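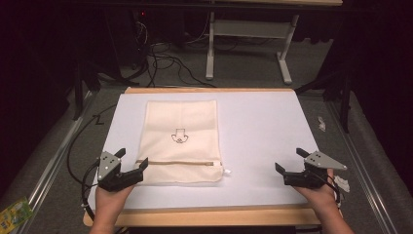
3.2 Materials and sampling

The study covers cotton canvas pouches of the kind sold as stationery cases and small travel bags. Samples were obtained from two converters, Itwood and Shawky, which buy unbleached fabric from separate mills and print it in-house. Both supply the fabric in a plain weave with no surface finish. The pouches are closed with a metal zipper on a woven tape and carry a single-color line print in dark ink on one face.

Eleven production lots were included, 7 from Itwood and the remainder from Shawky. Within each lot, pouches were drawn from sealed cartons according to a random number list prepared before the cartons were opened. Pouches with skipped stitches, a misaligned zipper or visible oil marks were set aside and replaced with the next number on the list. Replacement was more common in the Shawky lots, mostly on account of oil marks near the zipper seam. The rejected pieces were kept but are not part of the analysis.

Before testing, all samples were conditioned in the textile room at Tarkomholm until two successive weighings agreed. Samples were laid flat on open racks and were not pressed. Pressing was considered, as creases affect the color reading, but it also closes the weave and would have altered the property under study. Readings were instead taken from areas free of creases, and the corners were left out altogether.

3.3 Laundering procedure

Each pouch was laundered singly with its zipper closed. The detergent contained no optical brightener. This point matters for unbleached cotton, where brightener deposits shift the apparent color toward blue and hide the loss of the natural cream tone. After the final rinse the pouches were line dried indoors, away from direct light. Tumble drying was left for a separate series, reported in Section 5.

Dimensions were measured along the warp and the weft between stitched reference marks. Marks made with textile pen were tried first and dropped after they faded unevenly. The zipper tape was measured separately from the canvas. The two materials shrink at different rates, and the difference appears as puckering along the seam - a defect that customers report more often than the shrinkage itself.

3.4 Assessment of the print

Print wear was rated by trained assessors working from a fixed set of reference swatches. Pouches were presented one at a time on a white ground under diffuse overhead light, in an order that differed for each assessor. Figure 2 shows a pouch lying flat on a white covering, with the print near the center and the zipper across the lower portion.

Assessors rated edge sharpness and ink density on separate scales. They were not told the lot or the number of wash cycles. A rating session was limited to 46 pouches, a ceiling set after the trial sessions in May, when scores drifted upward toward the end of longer runs. Where two assessors differed by more than one step, the pouch was rated again in a later session and the median of all ratings was used.

Line width was also measured under magnification at fixed points on the drawing. Curved segments were excluded from this measurement. On a plain weave, the edge of a curved line follows the yarn crossings in a stepped pattern, and width readings depend heavily on where the instrument is placed. Straight segments gave repeatable values in both directions, though the spread was wider across the weft.

Figure 2. Canvas pouch with dark line print and metal zipper, laid flat on a white ground.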